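Matte white play table, pink and yellow marks that won't wipe off

Home Help Board > Cleaning > Furniture and Surfaces

Asked May 2021

I have a wide white table with a matte top that the kids use for their pretend kitchen. It is a Trendow, bought secondhand, so no booklet came with it. For most of the past year a damp cloth was enough. Now there are dull patches in the middle where it gets the most use, plus a few faint pink marks that I think come from the toy pots, and one yellow smear near the wall that could be anything.

What I have tried so far:

Dish soap and warm water. Took off the stickiness, did nothing for the marks.

Window cleaner. Same.

A pencil eraser on one of the pink marks. It got lighter but I gave up after a while because my arm hurt.

I have not used bleach or anything gritty. My sister did hers with scouring powder and now it has shiny spots that show whenever the lamp is on, and I don't want that.

The other half of the question is the toys. Most of the play food and pots are plain plastic. Some are smooth and some have ridges, and the ridged ones hold on to dirt. I would like to wash the whole lot at once if the dishwasher is safe for them. There is no marking on the bottom of most of them. They came in a mixed bag with the table.

The table stands against a light gray wall and I can't easily pull it out, so anything that has to be rinsed off with a lot of water is going to be a problem. 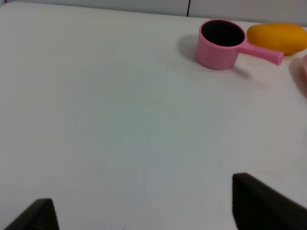

Getorent answered: don't rinse it, you don't need to. Matte tops are a pain because the finish has a very slight texture and color sits down in it. You want to lift it out without rubbing the texture flat. I clean rental furniture for a living and white matte tables come back to us with everything on them.

Do it in this order and stop when it looks good enough.

1. Wipe the whole top with a soft cloth, warm water and a drop of dish soap. Wipe again with plain water. Dry it with a towel. If you skip the drying you get the dull patches you are describing. A lot of the time those are soap film and not damage.

2. Make a paste of baking soda and water, thin, like pancake batter. Put it on the pink marks only. Leave it 7 minutes. Wipe off with a wet cloth, no scrubbing. You will have to wipe a few times to get the white powder out.

3. If there is still color, put rubbing alcohol on a cotton pad and dab. Test it first on the underside or on a back corner. Some painted tops go soft with alcohol, and if you see white coming off on the pad, stop and don't use it anywhere else on that table.

4. Melamine sponge last, and only with light pressure. It is a very fine abrasive, so it can do the same thing the scouring powder did to your sister's, only slower. Use it wet, on the mark and nowhere around it.

For the yellow one, if it is food, step 2 will probably do it. If it is marker, go straight to step 3.

Since you can't move the table, roll up a towel and push it along the back edge where it meets the wall before you start. It catches the drips.

On the toys, I would hand wash anything that has no marking. Use a washing-up bowl, warm water and an old toothbrush for the ridges, then stand them upside down on a towel overnight. Hollow fruit is the one to watch. If there is a small hole or an open seam, water gets inside and stays there. Squeeze it out if it's soft. If it's hard plastic, wipe it with a cloth and don't dunk it.

14 people found this helpful

Brutix answered: I put all of ours in the dishwasher, top rack, in one of those mesh bags for socks. Been doing it since last August. One plate warped and the rest were fine. No heated dry. Can't help with the table, ours is wood.

Reply from the person who asked: Thanks, did you use a normal tab or less soap?

Brutix: half a tab. I break it

Chiang answered: I had the same trouble with pink marks and in my case it was not dirt, it was color from a cheap plastic cup that had been left in one spot by the window. Nothing got it out completely. Before you spend a whole afternoon on it, try rubbing one of the pots on a sheet of white paper, fairly hard. If it leaves pink on the paper then it will keep marking the table whatever you clean it with, and you should put something under it.

We ended up with a clear vinyl mat, cut to size with kitchen scissors. You can get them by the roll. Mine has been down for 9 months. Lay it flat for a day first or the ends curl up. Make sure the table is completely dry before it goes on, I got a cloudy area from trapped water and had to take it all up again.

I would leave out the alcohol personally. I know people use it but I took the finish off a bookshelf that way.

Getorent: fair, that's why I said test it first. The mat is a good idea.

Update from the person who asked: Did steps 1 and 2 this morning. The dull patches were soap film, they went away once I dried it properly. Pink marks are lighter but still there if you look from the side. The yellow came right off. I did the paper test with the small pots and got a very light pink line from one of them, so I will look for a mat. Toys are drying on a towel now. I did not risk the dishwasher.

This question is marked as answered. New replies are still open.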